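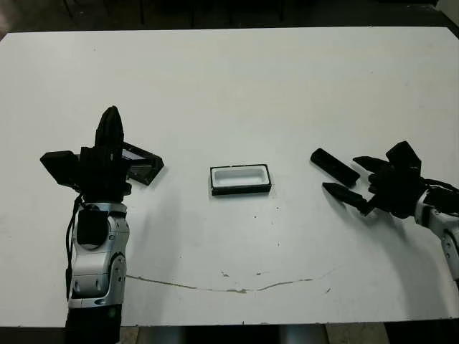 A white top shows every little scuff and speck.

I have lived with white surfaces for most of my married life, and I want to say first of all that I would choose them again. They brighten a dark room, they go with every plate you own, and you can find a dropped pin on them without your glasses. But they do ask for a bit of looking after, and over the years I have collected a drawer full of notes (mostly on the backs of envelopes) that I keep meaning to type up. So this is me typing them up at last, with a cup of tea going cold beside me!

Everyday wiping

Most marks come off with warm water, a drop of dish soap and a soft cloth, and I do wish I had believed that sooner instead of buying every spray on the shelf. Wring the cloth out well. Wipe in long strokes from the back to the front, rinse the cloth, go over it again with plain water, and then dry it. The drying is the step everyone skips, me included when supper is late, and it leaves those cloudy streaks that look like dirt but are just old soap.

Crumbs first, always. If you wipe over grit you are sanding your table, very slowly, one breakfast at a time. I keep an old shaving brush on a hook for this and it does the corners beautifully.

Gray rub marks

These are the ones people write to me about. Pans, keys, the bottoms of lamps and the feet of the mixer will all leave a gray line that looks for all the world like a scratch. Run a fingernail across it. If your nail doesn't catch, there is a good chance it is only something sitting on top, and a paste of baking soda and water will often lift it. Put a little on a damp cloth, rub lightly with the tip of one finger, and stop to look every few strokes. Try it somewhere out of sight before you start in the middle, and leave it off anything very glossy, as it can dull the shine.

My neighbor Nevzat Dönmez swears by a plain white pencil eraser for the small ones. I was doubtful, but I tried it on the hall table and I've kept one in the kitchen drawer ever since. It has to be a white eraser. The pink kind left me with a pink smear and a whole new job.

Tea, coffee and turmeric

Tea and coffee rings want the same baking soda paste, only left to sit for 30 minutes under a damp cloth so it doesn't dry out. Turmeric is another matter. Wipe it up the moment it lands, wash with soap, and if a yellow shadow stays behind, let the sun have a go at it. The little folding table I bought at the Budcombe market had a curry stain the size of a saucer, and a few bright September days out on the porch faded it until I had to hunt for it.

Ballpoint and marker

Rubbing alcohol on a cotton ball, dabbed and lifted, with a fresh side of the cotton each time. Open a window, and keep it well away from the stove and from any painted or varnished wood. Children's felt tips usually wash off with soap alone, so try that before you go hunting for the bottle.

Things I've stopped doing

Scouring powder, for one. I used it on our first kitchen table back in Skemham, and within a year the spot where I rolled out pastry had gone quite dull and grabbed every bit of dirt that passed. Steel wool went the same way. And I never mix cleaners now, least of all bleach with anything containing ammonia or vinegar, as the fumes are truly dangerous.

Felt pads under anything heavy are cheap and they save a lot of bother. Check them when you do your big clean, though, for they pick up grit and then they're worse than bare feet. I swap mine when they go flat and hard, and the old ones go under the flowerpots.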